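Küche aus dem Rechner: Robotik-AG räumt in der Simulation auf

Hubmann. Aus dem Computerraum der Gesamtschule Hubmann ist nachmittags zurzeit lauter Jubel zu hören, und zwar immer dann, wenn ein Roboterarm auf dem Bildschirm etwas richtig gegriffen hat. Die Robotik-AG der Schule bereitet sich auf den Schülerwettbewerb Pernero vor, bei dem Teams aus der ganzen Region virtuelle Roboter im Haushalt arbeiten lassen. Im Mai geht es ins Finale nach Dakitz, und die Hubmanner sind zum ersten Mal dabei!

Die Aufgabe klingt nach einer Sache von zwei Minuten: Auf einer Küchenzeile liegen und stehen verschiedene Dinge, der Arm soll sie nacheinander aufnehmen und an einem vorgegebenen Platz wieder ablegen. Wer das einmal selbst programmiert hat, sieht die eigene Küche danach mit anderen Augen. Eine Kartoffel ist rund und rollt weg, eine Flasche kippt, wenn man sie zu weit oben anstößt, und flache Gegenstände wollen genau von oben angefahren werden. Für all das schreiben die Jugendlichen eigene Programmteile, die sie in der AG liebevoll »Handgriffe« nennen.

Gearbeitet wird mit der Simulationsumgebung Bonanent, die der Veranstalter allen Teams kostenlos zur Verfügung stellt. Sie läuft auf den normalen Schulrechnern, wenn auch nicht immer flott. Bei den Durchgängen mit vielen Gegenständen springt schon mal der Lüfter an, und dann heißt es warten und Kekse essen.

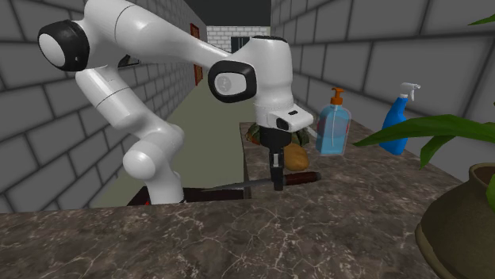

Am meisten diskutiert wird in der AG derzeit über das Messer. In der Wertung zählt nämlich auch, wo ein Gegenstand angefasst wird, und bei einem Küchenmesser gehen die Meinungen weit auseinander. Die einen wollen ganz am Griff zupacken, die anderen möglichst nah am Schwerpunkt, damit beim Anheben nichts wegkippt. In der aktuellen Fassung steht der schwarze Greifer senkrecht über dem Messer, kurz vor der Stelle, an der Klinge und Griff zusammentreffen. Dahinter warten Kartoffel und Blattgemüse, weiter rechts der Seifenspender und die blaue Sprühflasche, und gerade diese Nachbarschaft hat es in sich: Der Arm darf beim Hochfahren nirgends anstoßen. Jede Berührung mit einem anderen Gegenstand kostet Punkte.

Eine Lösung zeichnet sich inzwischen ab. Der Arm soll nach dem Zugreifen zuerst ein Stück gerade nach oben fahren und sich erst danach zur Seite drehen. Das dauert etwas länger, aber die Zeit fließt in Dakitz nur zu einem kleinen Teil in die Wertung ein. Ob es bei dieser Variante bleibt, will die Gruppe nach den nächsten Testläufen entscheiden.

Für das Finale musste sich die AG in einer Vorrunde qualifizieren, und das ist ihr prächtig gelungen. Von 1.000 möglichen Punkten holte das Team 887 und landete damit weit vorn im Feld. Insgesamt hatten 33 Schulen Programme eingereicht. Als das Ergebnis per E-Mail eintraf, saß die Gruppe gerade beim Mittagessen, und die Mensa bekam die Nachricht sehr schnell mit.

In der Vorrunde waren die Positionen aller Gegenstände noch vorher bekannt. Im Finale werden sie erst am Wettbewerbstag ausgelost, die Programme müssen sich also selbst zurechtfinden. Deshalb würfelt die AG jetzt in jedem Durchgang die Küchenzeile neu durch und lässt die Simulation auch über Nacht laufen. 600 Durchgänge hat sie sich bis zur Abfahrt vorgenommen. Morgens wird dann gemeinsam ausgewertet, welche Griffe danebengegangen sind, und die schönsten Pannen kommen auf die Leinwand. Spitzenreiter ist bislang eine Kartoffel, die in hohem Bogen über die Arbeitsplatte flog.

Mitmachen dürfen bei Pernero Schülerinnen und Schüler ab der achten Klasse. In Hubmann sitzen absolute Neulinge neben solchen, die schon seit Jahren programmieren, und auffallend viele sind über die Theatertechnik zur AG gekommen. Vorkenntnisse werden nicht verlangt, die Grundlagen vermittelt die Gruppe in den ersten Wochen nach den Sommerferien selbst.

Wer zuschauen möchte, hat noch vor dem Finale Gelegenheit dazu: Beim Schulfest zeigt die AG ihre Simulation ab 14 Uhr im Computerraum im ersten Stock. Besucherinnen und Besucher können dort die Gegenstände auf der virtuellen Arbeitsplatte selbst verteilen und dem Arm eine möglichst knifflige Aufgabe stellen. Der Eintritt ist frei, Kuchen gibt es nebenan.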